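Planden growers face new grading rules for specialty produce

Planden, 30th November - Growers who supply the wholesale market at Planden will have to grade and label irregular fruit and vegetables under a separate standard from March, the market's operating company has confirmed. The standard applies to produce whose shape or surface cannot be assessed with the existing size rings and color cards. It replaces a set of informal arrangements under which each trading floor set its own terms.

The change affects 338 registered suppliers. Most of them sell standard lines such as onions, carrots and apples and will see no difference in their paperwork. The suppliers with the most to do are those growing bitter melon, warty gourds, knobby citrus, sunchokes, celeriac, fresh ginger and fresh turmeric. Sales of these lines have grown at Planden for several seasons, and the old rules were written before most of them were traded there in volume.

Under the current system, a lot is sampled on arrival and each piece in the sample is passed through a ring. The ring gives a diameter, and the diameter gives a class. The method works for round produce. It works poorly for anything with lobes or ridges, where the reading depends on how the piece is turned. Two inspectors can place the same gourd in different classes, and both readings will be correct under the written procedure.

The new standard drops diameter for the listed crops. Class is set by weight per piece, by the condition of the skin and by the firmness of the flesh at three points. Length is recorded but has no effect on class. Color is still recorded, against a revised card with more steps between green and orange, because several of the listed crops change color quickly after harvest and buyers want the stage at packing stated on the box.

Skin condition has been the hardest part to write. In the first draft, circulated to suppliers last season, any raised area on the surface was treated as a possible defect and had to be noted. Growers at Plundetti objected that raised areas are normal in bitter melon and in fingered citrus, and that an inspector following the draft would have to note every piece in the box. The final text separates growth form from damage. A bump with unbroken skin is growth form and is ignored. A break in the skin, a sunken patch or a soft spot is damage and is counted.

The sampling rule has also changed. The current rule takes a fixed number of pieces whatever the size of the lot. The new rule takes 24 pieces from any lot of up to 2,000, drawn from at least four boxes, with boxes from the bottom layer of the pallet included. Larger lots are divided and each part is sampled separately. The operating company said the requirement for bottom-layer boxes follows complaints from buyers that pressure damage was being missed.

Irregular produce is more exposed to pressure damage than round produce. A smooth fruit in a molded tray carries its load over a wide area. A fruit with projections carries it on the projections, and these bruise first. The bruise often cannot be seen at packing and shows only after a day or two in cold storage. For this reason the standard sets a maximum stack height for the listed crops and requires a liner between layers. Loose fill is allowed in place of a liner if it is clean, dry and free of odor.

The packing company Hamham, which handles produce for several of the smaller farms in the Plundetti valley, carried out a packing trial ahead of the final text. It compared single-layer trays, two-layer boxes with a paper liner and two-layer boxes with no liner, using bitter melon from the same harvest. Boxes were held in cold storage, moved by truck to Planden and back, and opened for inspection. Hamham reported that the two-layer boxes with a liner performed close to the single-layer trays. The boxes with no liner had the most skin breaks, nearly all of them on the lower layer. The company has changed its own practice on the basis of the trial and now uses liners for all ridged and lobed produce.

Liners add to the cost of a box, and some suppliers have asked for the requirement to be limited to the higher classes. The operating company declined. It said that damage to a lower-class lot still leads to rejected boxes, disposal charges and disputes, and that a rule applied by class would be hard to check at the gate, where class has not yet been assigned.

Storage temperature is covered in an annex. Many of the listed crops come from warm climates and are injured by temperatures that suit apples or cabbage. Bitter melon held too cold develops pitting and dark patches, and the damage gets worse once it is returned to room temperature. Ripening is the opposite risk. A bitter melon held too warm turns from green to yellow and then to orange, softens and finally splits to expose the seeds. Fruit at the yellow stage can be sold, but few buyers at Planden want it, and under the new card it has to be declared. 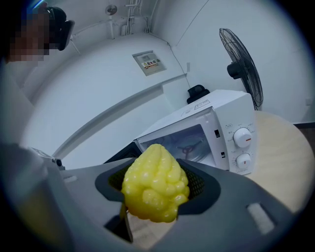

The annex gives a separate range for each crop and advises against mixed storage. It also warns against keeping bitter melon in the same room as apples or ripe bananas. These give off ethylene, a gas that speeds up ripening in many other crops, and a few hours of exposure in a closed room can be enough to start the color change. Suppliers with one cold room are advised to schedule deliveries so that the two groups do not overlap. Where overlap cannot be avoided, the room should be vented and the time of venting written in the storage log.

Labels will carry four items that are not now required: the growth stage at packing, the date of harvest, the storage range and the type of liner. The harvest date has been the most disputed of the four. Wholesale boxes at Planden have until now carried a packing date only, and some crops may be held for weeks between harvest and packing. Growers of ginger and turmeric argued that harvest date says little about the quality of a cured root. The final text allows a curing date to be given in its place for these two crops.

Label templates are being prepared by Samir, the software supplier that runs the market's booking system. Suppliers who already book deliveries through the system will be able to print the new labels from the same screen. Those who book by phone can collect preprinted labels at the gate and fill them in by hand. Handwritten labels will be accepted as long as all four items are legible - a box with a missing item will be set aside and graded at the lowest class until the supplier corrects it.

Disputes will follow a shorter procedure. A supplier who disagrees with a grade may ask for a second sample on the same day, drawn by a different inspector. If the second sample gives the same class, the grade stands and the supplier pays a fixed fee of 100 per lot. If it gives a different class, the second result is used and there is no fee. No third sample is allowed. Under the present rules a dispute can run until the produce is no longer fit for sale.

Small lots sold directly from the growers' hall, on the east side of the market, are exempt from sampling. They must still carry the harvest date. Imported produce that arrives with a grading certificate will be accepted on the certificate, provided that the certificate states weight per piece. Certificates that state diameter only will not be accepted for the listed crops after the change takes effect.

Inspectors will be trained over the winter, using reference lots supplied by farms at Plundetti. The training covers the firmness test in detail. The test is made with a hand-held gauge pressed against the flesh between ridges, away from both ends of the piece, and the three readings are averaged. Readings taken on a ridge come out too high in most of the crops and have to be discarded.

The full text of the standard, the revised color card and the storage annex can be collected from the market office at Planden. Suppliers who want a crop added to the list or removed from it may apply in writing, with a description of the crop and the volume sold in the last full season. The list will be reviewed once a year. Requests received after the start of March will be held over to the following review.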